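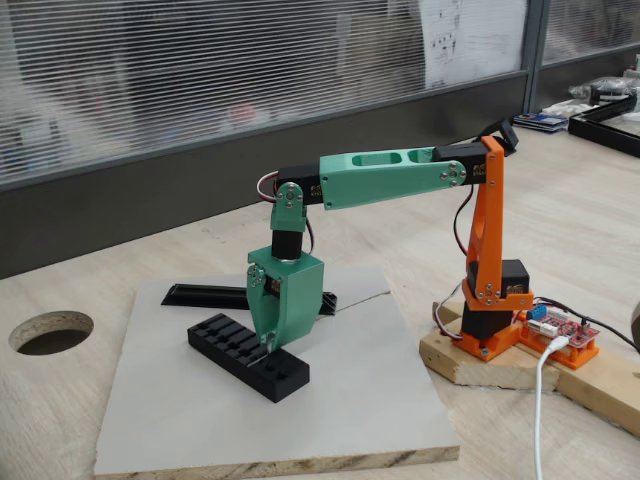 *Words and pictures by Lăcrămioara Preda, 4/14/23*

# Small arm, three grippers

In our workshop in Ulbridge we wanted to know which printed gripper is the best for a small desktop arm. We have no money for an industrial one, so everything had to be printed or bought from a hobby shop. This page is the gallery of that trial. For now it has only one picture, the one at the top. The others will come in May, when Struan Aitken has finished the last gripper.

**The arm with the boxy gripper, over the ridged block.** The gripper is in mint green, the same as the upper arm, and it has a curved finger on one side. The base and the tall link are orange. The colors have a practical use for us: when I write "the orange link" in my notes, Ambros Lanz knows at once which part I mean, and he does not have to call me.

We used the black block as the test part because it is not easy to hold. The top is all ridges and grooves, and a finger that comes down a little to the side will sit on a ridge and push the block away. A smooth cube would have told us very little.

Some notes for those who want to do a similar trial:

- The control board has its own orange holder, on a separate piece of wood. We can change the board without touching the arm.
- The base stands on a wooden block. With a longer gripper we will need a higher one.
- The white board under the part is our work area. We put the part diagonally on purpose, so that the wrist has to turn.
- Leave enough cable at the elbow. Our first cable was too short and it pulled out of the servo when the arm was stretched.

The plan is 252 lifts for each gripper, always with the same program. The wait between two moves is set to 1000 milliseconds. I tried 30 first, but the arm was still shaking when the finger closed, and the results had no meaning.

The second gripper is called Mulligan. It has two flat fingers which move in parallel, and Rebecca Cirillo drew it after she saw how the curved finger works on round parts. The third one, Flenwood, has soft tips. I expect that Flenwood will be the kindest to the servos, but Ambros does not agree and we have a small bet on it.

If you have printed a gripper with the same kind of servo, please write to me. I am most interested in how you fix the finger at the hinge, as our screws become loose after a long run and I have not yet found a good answer.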